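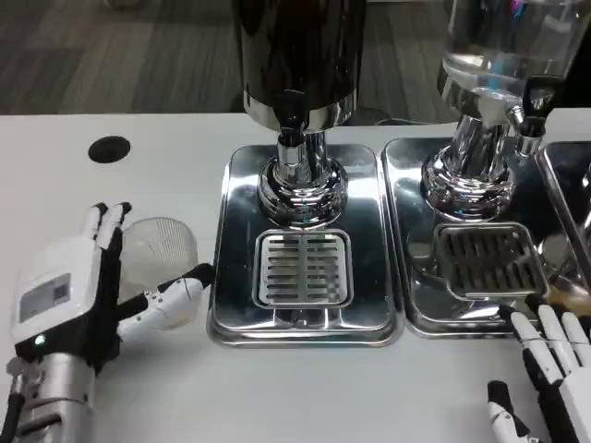 Die Grenness-Hand gibt es bei uns als linke und rechte Ausführung, einzeln oder im Paar, und weil wir so oft gefragt werden, worin sie sich von unseren Parallelgreifern unterscheidet, holen wir gern ein wenig aus. Ein Parallelgreifer ist eine feine Sache, solange man ihm Würfel, Dosen und Schachteln hinstellt. Schwierig wird es bei allem, was nachgibt! Ein durchsichtiger, geriffelter Plastikbecher zum Beispiel, wie er neben den beiden Getränkespendern auf dem weissen Tisch steht, verzeiht sehr wenig: Drückt man zu fest, knickt die Wand ein, und greift man zu zaghaft, rutscht er beim Anheben durch. Mit einem Daumen, der sich quer vor den Becher legen lässt, und Fingern, die einzeln nachregeln, hat man da einfach mehr Spielraum.

Unser Kollege Lorenz Hämmerli hat beide Bauarten im März ausgiebig verglichen, mit demselben Arm und demselben Tresura-Regler. In 300 Durchgängen hat der Parallelgreifer 28 Becher eingedrückt, die Hand deutlich weniger, allerdings war sie auch spürbar langsamer (das wollen wir Ihnen nicht verschweigen). Wer am Tag tausende gleiche Teile umsetzt, ist mit dem einfacheren Greifer vermutlich besser bedient und spart dabei noch Geld.

Zur Ausstattung
Schalen aus weissem Kunststoff, schwarze Gelenke
Grüne Anzeigeleuchte im unteren Teil der Hand
Griffkraft in 108 Stufen einstellbar
Lieferung mit Anschlusskabel und Predatine-Software

Der Adapterflansch von Gál muss separat bestellt werden. Bitte schreiben Sie uns vorher, welchen Arm Sie verwenden, dann legen wir gleich den richtigen bei!

Ausprobieren
Am schönsten ist es natürlich, wenn Sie selbst vorbeikommen und Ihre eigenen Gegenstände mitbringen, gern auch die heiklen. Gebhard Kälin richtet Ihnen den Platz ein und nimmt sich Zeit für Ihre Fragen. Wer lieber daheim testet, bekommt ein Leihpaar für zwei Wochen, die Gebühr rechnen wir beim Kauf voll an. Leihanfragen für das neue Jahr nehmen wir noch bis zum 27. Dezember entgegen.

Artikelnummer für das Paar: Grenness 117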